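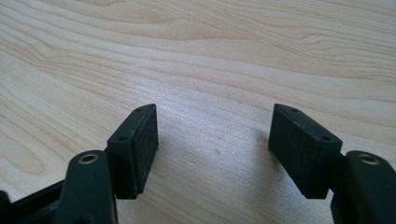 Iman Amrani

22nd October

4. First power-up and I/O check (Cledska base unit with Skerau expansion)

The quick-start card says the controller is ready to run out of the box. Treat that as a sales claim. Go through the steps below before you connect a single output to anything that moves.

1. Switch off the panel supply at the isolator and lock it. Check for dead at the terminals with a meter. The front lamp on the base unit is no proof of anything.

2. Seat the Skerau module on the rail and push until the latch clicks. Then pull it. A half-latched module can still show up in the software, so a green icon won't tell you.

3. Wire the 24 V supply and the ground. Leave the output commons disconnected for now.

4. Restore power and wait 90 seconds. The printed guide gives a shorter time, but I have seen the unit report "Ready" while it was still loading the module table.

5. Open Futen, choose Connect, and type the address by hand. Auto-detect finds the first controller that answers, and on a shared network that may be the wrong one.

6. Compare the firmware number on screen with the one on the side label. If they differ, believe the screen and write it on the label.

7. Force each input in turn and watch the matching bit. Do all of them, including the spares.

8. Clear every force, cycle the power, and check that the force list is still empty.

CAUTION: Clearing a force in Futen does not always clear it in the controller. Read the list back from the unit before you reconnect the output commons.

NOTE: The scan time shown on the status page is an average. Set the log to 1,000 scans and look at the longest one. If it goes over 100 ms, take the Ashour gateway offline and run the log again before you blame your program.

Error 113 at this stage is listed as "communication fault." In my experience that covers a bad cable, a duplicate address or a loose module - start with the module, then the cable. The manual's advice to reinstall Futen has yet to fix it for me.

Leave the output commons off until section 5.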